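**Testers wanted: two-arm bench kit, paid, part time**

Jamberg is looking for people to try out the Troro bench kit before it goes on sale in October. No robot background needed. Really. We have enough engineers poking at it already, what we don't have is regular people telling us where they got stuck.

What you'd be doing: sitting at a cell, following the setup booklet, then running the arms through small everyday jobs. Put stuff in a basket. Take it out again. Move a paperback from one side of the table to the other. Wipe a dry-erase board, or try to. You drive both arms by hand with the leader controls, and you write down whatever annoyed you. Blunt is good.

Kit is two arms on a front rail, gripper and small camera on the end of each, walled tabletop. List price will be $2,488 and we want to know if you'd think it was worth that. If the answer's no, say no, Angelica reads every form herself and she would rather hear it now.

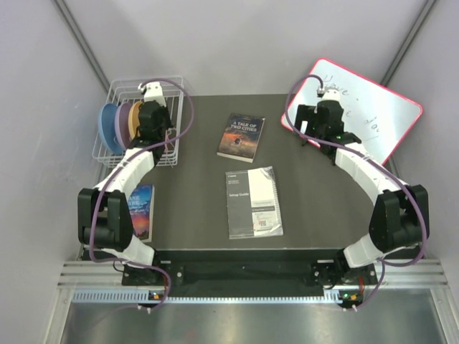 Sessions are 4 hours with a break in the middle. You get $30 an hour, paid the same week, plus parking. We'd like people who can do at least three sessions but will take one-offs if the schedule has holes (it will).

Good fit if you:

- can sit at a bench and use both hands for a while
- read instructions the way normal people do, ie skip bits
- can write a few plain sentences after each run
- are 18 or over and OK to work in the US

Not a fit if you work for another arm maker, or have used the Troro before. Sorry. Left handers very welcome, we're short on them.

Teachers, shop owners, retired folks, students all fine. Last round Hagos had a florist in and she found more problems with the booklet than the rest of us put together, so it got rewritten. It still needs work. Page on cable routing especially.

Where: the Hilard building, second floor, ring at the MacLeod Street door. Elevator works. Street shoes fine, no loose sleeves or dangly bracelets near the arms please, long hair tied back.

We want 100 sessions done before the booklet goes to the printer so we're moving fast on this. Short phone call with Ynyr or Emrys, then a date. No resume, no test.

To apply: email Ieuan Sayce at the Jamberg office with your name, a phone number, which hand you write with and wich times of day suit you. Mornings are filling up first. Put TRORO TESTER in the subject line or it ends up in the wrong pile.

Posted August 2026. Will take the ad down when we're full.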